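Unit 5: Writing the First Report of a Local Emergency
Course handout, Perkville evening program
Instructor: Gualtiero Bianchini

1. Scope of the unit

This unit covers the first published report of a fire, crash, flood or similar event, and the updates that follow it in the same day. Longer pieces on causes, inquiries and court action are dealt with in Unit 6. Students should have read the Midby flood packet before class.

A first report is short. Five sentences are often enough. It states what happened, where, when, who has confirmed it, and what the public is being asked to do. Background on the site or its owners may wait for the second version.

2. Confirmation and attribution

Radio traffic is a tip. It tells the reporter that crews have been sent and what the caller believed was happening, and both may change before the first unit arrives. A report built on radio traffic alone is not to be published in this course.

Acceptable sources for the first version are the dispatch supervisor, the officer in charge at the scene, the duty press officer, and the reporter's own observation. Each fact carries its own source. If dispatch confirms the location and the fire chief confirms the injuries, the report says so in two places.

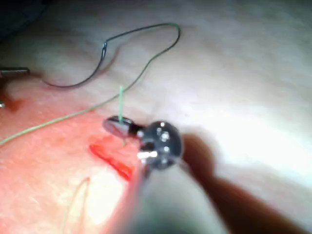
Fig. 1. Jaw and wrist joint of a robotic surgical gripper.

Statements from bystanders may be used for what the speaker saw or heard. They may not be used for causes, speeds, identities or medical conditions. In the Zovberg exercise, 18 students quoted a neighbor on the cause of the fire, and all of them lost marks under this rule.

3. Names, injuries and deaths

The name of a person who has died is held until it is released by the police or the coroner. A name seen on social media, even on a relative's page, does not meet this standard. The same applies to a workplace or vehicle description so exact that it identifies the person.

Injuries are given in the words of the source. "Serious" and "critical" have separate meanings in hospital use and must not be exchanged. "Taken to hospital" is acceptable when no condition has been given.

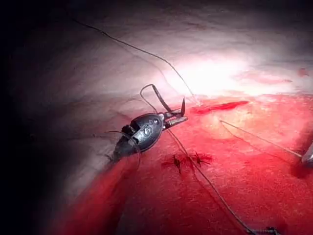

4. Numbers and times

Use one time format throughout. State whether a time refers to the call, the arrival of crews or the event - these are regularly confused. In the Vondráček warehouse packet, the call is logged at 4:32 a.m. and the arrival at 4:50 a.m., a gap of 18 minutes that several published versions lost.

Figures for people evacuated are attributed and rounded only by the source. If the fire department says 400, write 400 and name the department.

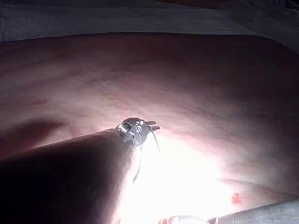 Fig. 2. Gripper head with two short jaw prongs slightly open.

5. Updates and corrections

New information goes at the top with the time it was added. Text that has proved wrong is corrected in place, and a note at the foot says what was changed. Deleting the sentence without a note is treated as an uncorrected error.

Assignment: using the Vondráček packet, write a first report of no more than 120 words and two updates. Submit all three before the Saturday session.

6. Points raised in discussion

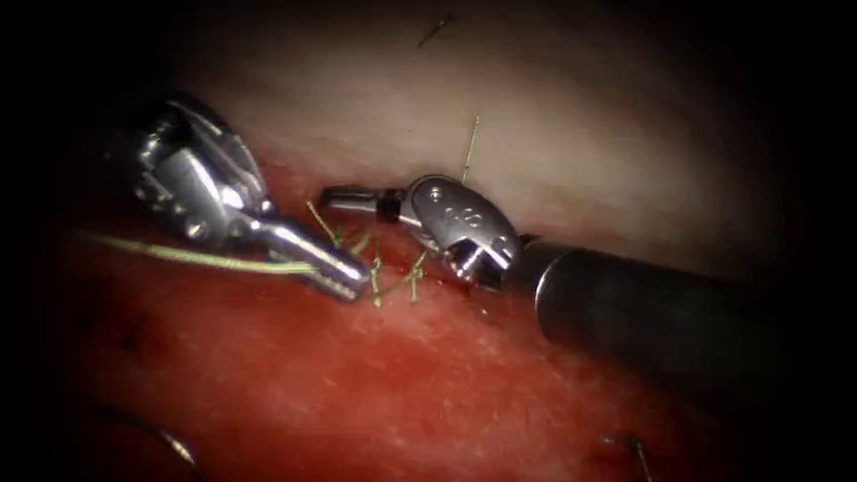

Kohei Yagi asked whether a reporter standing at the scene must still wait for an official to confirm a fire that is in plain view. Mr. Bianchini replied that the fire itself may be reported at once as the reporter's own observation. Injuries, causes and the status of the occupants require a named source.

Shayne Pomare raised the case of two agencies giving different evacuation figures. Both figures should be printed with their sources until one agency amends its own.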